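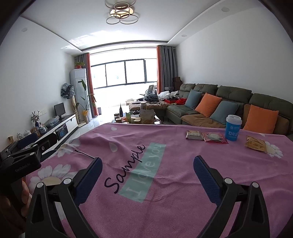 Figure 2. Tool view in a lived-in room: both finger pads over the cloth, the small items to the right, window ahead.

3.2 Rules for sessions in lived-in homes

Most of the written guidance we could find was for fixed arms behind a fence or a light curtain. Hand-held tools in somebody's living room, very little. What follows is the rule set we ended up with, in the order the operators meet it: the room, the tool, the table, the stop. Wording is kept close to the field sheet. The field sheet is called Skivon internally and we keep the name here, mainly so that the rule numbers in the appendix still match.

Rooms first. A room is taken as found. Operators do not tidy, do not move furniture, do not take washing off the sofa. Early drafts had a "clear the background" rule and it was dropped in the second revision after Gowda pointed out that two operators cleared two very different amounts, and that the policy then learned something about the operator. The exception is anything which identifies a person. Letters, medicine labels, school papers, screens that are switched on, framed pictures. These are turned face down or covered before the first take, by the householder if at all possible, and noted on the sheet. A framed picture on a far cabinet counts, even small. Operators tend to miss these since they look at the table.

Light. We set no lux minimum. We tried one (it's in the October draft) and it was no use in practice, because the meter sat on the table and the camera sees the window. The rule is now about direction. If a window fills the middle of the view in the resting pose, the operator does a short sweep with the tool pointed down at the work surface before the first take, so that exposure can settle, and marks the session W. Curtains stay as they are. W sessions are kept – they are normal homes – but they are reported separately in Section 5.

The tool. All sessions use the Druvik hand-held gripper, two fingers, textured pads. Three checks before each block:

Pads. Both pads present, seated, facing each other. A pad which has turned on its finger gives a grasp that looks fine on video and can't be repeated on the arm.

Opening. Squeeze fully shut, open fully, and log both. Less than 100 per cent of the calibrated travel and the block does not start.

View. Both pads in the picture in the resting pose. If the holder's own hand shows at the side, take the grip again. We don't throw the take away for it, hands get masked later, but a hand at the edge usually means the wrist is rolled and the wrist pose will be off as well.

Screws on the finger joints are checked by eye at the start of the day and again after any drop. A drop is a drop, also onto a sofa. We had arguments on this one.

Tables and cloths. The cloth question took more time than it should of. A plain mat gives cleaner segmentation and everybody in the lab wanted it. But householders have cloths on their tables, patterned ones, with flowers or lettering on them, and a robot that has only seen a grey mat will try to pick up a printed petal. So the household cloth stays. Wrinkles stay too. The operator does not smooth it between takes; if it slides during a take the take continues, and is tagged. Cloth over the table edge must not reach the floor on the operator's side. That one is for feet.

Objects. Small, light, closed. Lidded cups are allowed, open cups of liquid are not. Food packets are allowed if sealed or empty, foil and clear film included, and both are in fact wanted, as reflective wrapping was the worst class in the pilot. No glass, no blades, no batteries out of their housing. Objects come from the household where possible. Where brand names or printed text are readable we leave them, subject to the identification rule above. 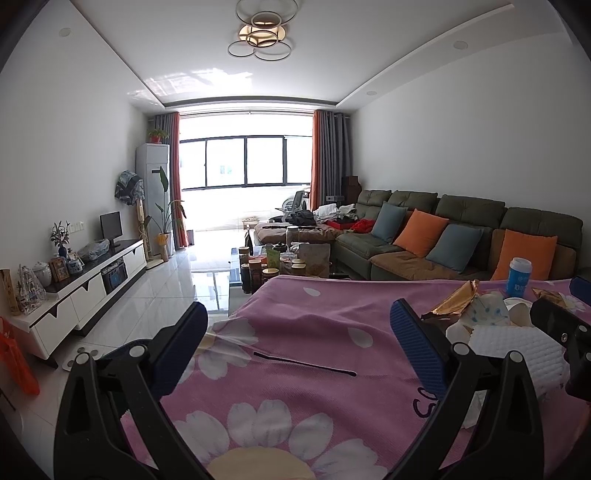
Two tools at one table is the case that needed most rewriting. It is allowed, and for bimanual tasks there is no way round it, but the second tool brings in its own problems. Pads can meet. The linkage of one can close on the fingers of the hand holding the other. And each camera sees the other tool come in from the side, which is fine for the data but only if it's known. The rule: one tool is named lead before the block, the lead moves first into any shared space, and the other waits outside of it until the lead has closed or withdrawn. Said aloud. Both sheets record which was lead. If pads touch pads, stop, re-log the opening on both tools, carry on.

Loose bits. Wrappers, torn paper and tissue build up on the work surface over a session. We did not want operators cleaning between takes, see above, but there has to be a limit. Limit is the reach area: anything lying there that isn't on the object list is either added to the list or moved out, the operator decides, and the decision holds for the whole block. Thin items such as sticks and cords get the same treatment. They are easy to overlook against a print.

Nearby tables and cabinets are outside the work area and stay full if they are full. Jars, vases, plants. The only requirement is that nothing breakable stands within arm's length plus tool length of the operator's elbow. Measured once, at set-up, with the tool open. Houseplants on top of things caused one near miss in the pilot and are now named in the rule.

Stopping. Anyone in the room can stop a take, by saying stop. No reason asked for. A block runs 60 minutes at most and then there's a break away from the table. The break was shorter in the first version and Annapurna Gowda, who ran the home sessions, had it lengthened after reading the wrist complaints in the session logs. Children and pets in the room: take ends. Householder leaves the house: session ends, and what is already recorded is kept only if they confirm it in writing.

Compliance. We audited 65 sessions against the sheet, each read by 2 reviewers working seperately. The weakest rule by a distance was the identification one, then the opening log, which people filled in from memory at the end of the block. The Follance logger now refuses to start a block without it. The lead rule was followed better than we expected given how awkward it sounds when read out. Disagreements between reviewers were mostly about loose bits and what counts as the reach area, and the definition in Appendix B has been tightened for that. Full table in Section 5, with the W sessions split out.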